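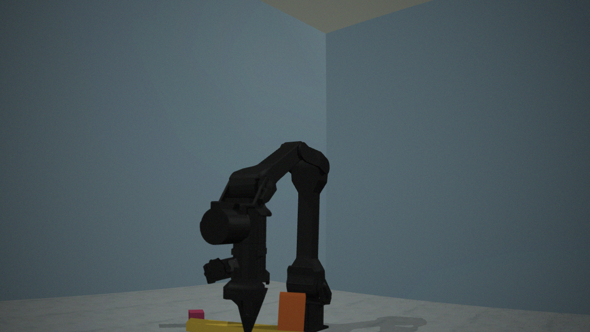

Ilholm 2, block scene: arm positioned over the yellow bar, dim light setting.

Ilholm 2
Simulated block bench for tabletop arms
From Civden, Lerkham

Overview

Ilholm is a simulated bench for teaching a robot arm to handle plain blocks, and it comes with the training method we used to get those skills onto our own real arm. Version 2 is out now and we are really pleased with it! It has better shadows, a much less fussy contact model and a rewritten set of lessons, and it is the first release where the part everyone asks us about (does it work on a real table?) has an answer we're happy to put on a page.

The block scene is kept very bare. A grey floor, blue-grey walls, a black arm, and a yellow bar, a small magenta cube and a taller orange block to work with. You can add clutter if you want it, and the file format makes that easy, but we'd suggest getting a policy working in the bare room first. When something goes wrong in there you can usually see what it was.

The method: shadow-first training

Most people who train in simulation vary everything from the start: textures, lighting, colours, camera position, friction, the lot. We did too, for a long time. It works up to a point, but our policies came out cautious. They hovered, they dithered, and they were particularly bad near the tall orange block, where the arm's own shadow often falls across whatever it is trying to reach.

Esi Amegashie wondered if the arm was treating its shadow as an object. She froze everything else in the scene and varied only the light, moving it, softening it, dimming it, so that the shadow slid all over the floor while the blocks stayed put. The hovering went down within the first evening of training. We then spent most of February trying to break the effect and mostly failed, and the training order grew out of that.

It goes like this. The first lesson varies light and shadow only. The second adds block positions, including awkward ones with the cube tucked in beside the bar. The third brings in friction and block weight. Colours and textures come last, and more gently than you might expect. A policy moves on when its score has levelled off, and the scheduler handles that for you unless you'd like to do it by hand. (Declan Lambert does it by hand. He says he learns more that way, and he does catch odd things.)

The result

We tested on a real bench with painted blocks cut to the same proportions as the simulated ones. The policy had never seen a real picture of anything. We set out 21 layouts that were not used in training, ran each of them once, and scored a layout as a success only if the requested block ended up inside its marked area with nothing else knocked over.

The shadow-first policy failed on 3 of them. All the failures involved the long bar, and in each case the tip came down too near one end, so the bar turned on the spot when it should have slid along. We know what we'd like to do about that (see Known limits) and it isn't in this release.

Please read this as one lab, one arm and one set of blocks. We ran the everything-at-once method on the same bench and it did clearly worse, but we changed the contact model between those runs and the new ones, so the two can't be fairly put side by side. Imogen Entwistle is repeating the older method on the current version and we'll add her numbers to this page when they're ready, whichever way they fall.

What's in the package

The block scene, with the arm, floor, walls and blocks as separate files
The lesson scheduler and all the lesson settings
Our trained policy, ready to run
The full list of test layouts, with a printable sheet for marking out a real table
Logs from every test run, failures included
A short guide to swapping in your own arm

Scene details

Arm: articulated, matte black, with a pointed tip and small angled fingers either side of it
Blocks: long flat bar, small cube, tall upright block
Default colours: yellow, magenta, orange
Room: plain walls, beige ceiling, light grey marbled floor
Light: position, softness and strength all adjustable; dim and even by default
Parallel rooms: up to 40 on one machine
Viewer: free camera, or any fixed viewpoint you save

A word on the floor, as Cyril Wainwright put a lot of care into it. Earlier releases had a flat single-colour floor and policies trained on it struggled with any table that had a grain or a stain. The soft streaks in the new one are faint, but they give the policy something to learn to ignore. You can turn them off. Cyril would like you to leave them on.

Using your own arm

The arm file is separate from everything else and the lessons never refer to it by name. You need a joint description, a mesh and a reach limit. Once those load without complaints, run the "touch each block" check before you train anything. It moves the tip over the blocks in turn and reports any pose the arm can't reach without folding into itself. If it complains about the tall block, move the base back a little and try again.

Fingers matter less than we thought they would. The block tasks are mostly nudging and sliding, and a plain pointed tip gets through all of them. A wider tip changes the friction lesson, so retrain from there onwards if you swap. You can keep everything the policy learned about light.

Known limits

The long bar is still the hard one. Pushing near an end spins it, and the simulated spin is a bit too tidy compared with a real painted bar on a real table. We're working on a lesson just for this.

Shiny blocks aren't supported. The renderer treats every surface as matt, and a policy trained here has no idea what a bright highlight is.

Very strong light from low down makes shadows that run up the wall, and the first lesson doesn't cover those. If your bench sits beside a big window, close the blind or add your own light positions to the settings file (it's only a list, and adding to it is quick).

Stacking isn't included. The contact model can cope with it, we just haven't built lessons we'd trust.

Changes in this release

New shadow model with soft edges
New marbled floor
Contact model no longer jitters when a block touches the arm's base
Scheduler can be paused and picked up again
Pfeiffer import tool now reads older scene files without converting them first
Test layout sheet redrawn for smaller tables

Availability

Ilholm 2 was released in August 2023 and is free for teaching and research. Commercial users should write to Roy Lambert at Civden, who will want to hear about your blocks. We'd love to see results from other arms too, especially disappointing ones, and if you send logs in the same format as ours Imogen can add them to the shared set with your lab's name beside them.

The shared set, the user guide and the old version 1 files are on the downloads page.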